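Grikell Two-Arm Teaching Station
Teleop and hand-guiding bench for recording tasks on a pair of arms

Product no. 3774
Status: shipping, see lead times at bottom
Page last edited: December

What it is

A bench you teach on. Two arms, two grippers, a black extrusion frame, a wood top. You show the arms the task, they log it, you train on the log. Comes as one unit so you don't spend a month lining up base plates.

Two ways to teach. Remote control with the leader handles, or grab the arm and push it through the move yourself. Both write the same file. Switch between them mid session if you want, no restart needed.

Most buyers do tabletop stuff. Mugs, cups, cloths, small boxes, shelf to table and back. That's what the bench is sized for. If you need to lift car parts, wrong page, go look at the Furtună line.

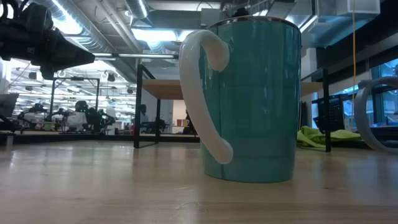 Grippers are parallel jaw. Jaws are swappable, two screws each side, hex key is in the drawer kit. Standard pads are fine for ceramic and hard plastic. For cloth get the soft pads, they pinch flatter and don't drop the corner so much.

Teaching by remote control

Leader arms are a small copy of the big ones. You move the leader, the follower goes where you go. Squeeze the trigger to close, let go to open. Left hand left arm, right hand right arm. People pick it up in a morning.

Things that help:

Start with the leaders in the parked pose. If they aren't parked, the station won't arm. Not a fault, it's waiting for you.

Go slower than feels natural. The follower keeps up fine but your demos get jerky and jerky demos train jerky policies.

Stop for a beat before the grasp and again before the release. Gives the labels a clean edge.

Come at a mug handle from the side it points to. Don't reach over the top of the mug to get it, you lose the view from the wrist.

Foot pedal starts and stops an episode. Double tap throws the last one away. You will use double tap a lot the first day.

Scaling is set in the panel. Full scale by default. Half scale is good for hanging cups on hooks or anything where you're fighting for the last bit of reach.

Teaching by hand

Hold the wrist button and the arm goes light. Move it where you want. Let go, it holds. Gripper opens and closes from the two rocker switches above the button.

Good for short moves, pick poses, place poses, teaching a new person what the joints can do. Less good for long two-arm tasks, you run out of hands. Also your arms end up in the overhead camera view and you have to mask them out later. We ship a mask tool. It's ok, not magic.

Hand-guided runs get replayed once by the station before they count. You stand back, pedal, arm does the move alone, and that replay is the one that gets saved. Can be turned off. We'd leave it on.

The work area

Top is light wood, butcher block. Doesn't slide around like the plastic ones and it looks like a kitchen, which matters if the policy is going to a kitchen. Wipe with a damp rag, don't soak it. Oil it when it looks dull.

Wire-leg riser shelf included. Sits on the top, lifts off, no bolts. Puts a second height in your task. A lot of the first demos people record for us go table only, then everything falls apart on a shelf. Mix your heights from day one.

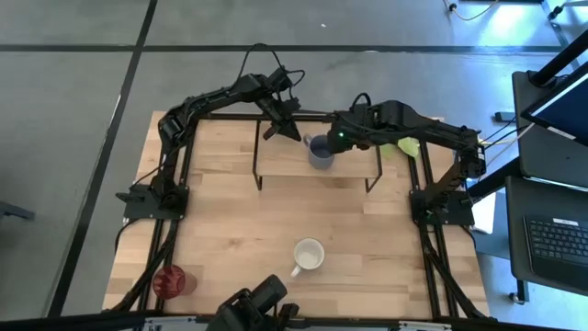 Tape your floor. Really. Mark where the frame goes and where the laptop stand goes, then if somebody bumps it you put it back on the marks and your camera calibration is still close. Recalibrate anyway but at least you're not starting from zero.

Cable runs: leave the loops slack at the upper links. Tie them tight and the arm will pull them at full reach. We've had two stations back for that and both were zip ties the customer added.

Objects. Use more than one mug. Different colors, handles turned different ways, near the edge, near the middle. Leave a few things on the table that aren't part of the task too. If every episode has one clean mug dead center, that's all the policy will ever know how to do.

Suggested first task set

This is the set Hiu-tung Chow on our apps team uses for new stations. Run it in order.

1. Mug from shelf to table, one arm
2. Mug from table to shelf, one arm
3. Same two with the other arm
4. Mug handed from left gripper to right, set down
5. Cloth picked up, laid flat, both arms

Record 700 good episodes across the set before you train anything. Good means you'd show it to somebody. 1000 is better. After that you're usually chasing odd cases and you want to look at what fails and record those, not more of the same.

Change the operator partway through. One person's habits get baked in otherwise. Hiu-tung always grabs low on the mug and for a while every policy in the building grabbed low too.

Recording software

Testuvlow, comes loaded on the station laptop. Local only, no account. What it saves per episode:

Joint positions, both arms
Gripper opening, both sides
Wrist camera video
Overhead camera video
Pedal events
Operator initials and a free text note

Please fill in the note. "mug slipped, regrasped" takes four seconds and you'll be glad later when you're sorting.

Playback is side by side, all cameras on one timeline. Scrub, trim the ends, flag, delete. Batch trim works but check the first few, it cuts by motion and a slow operator can fool it into cutting the approach.

Export goes to plain folders or a single archive. Converters for the common training formats are in the tools menu. If yours is missing, write us, we've added a few that way.

What's in the crate

Two follower arms on base plates
Two leader arms with triggers
Two parallel-jaw grippers, standard pads fitted
Frame, pre-cut, mostly assembled
Wood top
Riser shelf
Wrist cameras, overhead camera and mount
Laptop and stand
Foot pedal
Drawer kit with hex keys, spare screws, spare pads
Stop button on a long lead

Not in the crate: mugs, cups, cloths. Buy the cheap ones and buy diferent ones.

Add-ons

Soft pads, pair. For cloth and thin plastic cups.
Long jaws, pair. Reach into deep containers. Lose some grip force.
Second riser shelf, taller.
Flelska cable sleeves, set for both arms. Keeps things tidy without pinning the loops.
Wheel kit for the frame. Lock the wheels before you arm the station, every time.

Setup

Two people, one afternoon. Lift the frame from the lower rails, never from the arms. Top drops in after. Base plates are already pinned so don't loosen them, if you loosen them you have to redo the arm to arm calibration and it's a pain.

Power goes on in this order – laptop, cameras, arms. Out of order and the cameras sometimes swap left and right. If your left wrist view shows the right gripper, that's what happened. Power down, start over.

Calibration sheet is in the top pocket of the crate. Lay it flat on the wood, run the wizard, both arms touch each mark. Do it again any time you move the bench.

Safety, short version

Keep the stop button where the operator can hit it without looking. Loose sleeves off. Nobody leans into the frame during replay. Arms slow down on contact but slow isn't stopped and a ceramic mug in a gripper still breaks on your knuckles. Full safety sheet ships with the unit, read it before power on.

Common questions

Can I teach one arm only?
Yes. Park the other leader, set it to idle in the panel. Its arm stays put and gets logged as still.

Can two people drive, one arm each?
Yes and it's kind of fun but the handoffs are worse. Fine for a demo day.

Does it work under bright ceiling lights?
Yes. Shiny mugs pick up reflections. Lock the exposure in the camera panel and don't change it halfway thru a set.

Do I need the overhead camera?
Wrist cameras alone can do simple picks. Anything with two arms, keep the overhead.

Can I use my own arms on your frame?
Frame is sold seperately, ask for the drilling sheet. No support on arms we didn't sell.

Will you record demos for us?
Small sets, yes. Send the objects and a written task. We teach it here and send back the episodes and the notes.

Warranty and lead time

One year on arms, leaders and grippers. Pads are wear parts. Wood top not covered for water damage.

Lead time is 5 weeks for the standard station, longer with the wheel kit. Demo calls are by remote, you watch the cameras while one of us drives, then you tell us what to pick up and where to put it. Book through the contact form and put 3774 in the subject line so it lands with the right people.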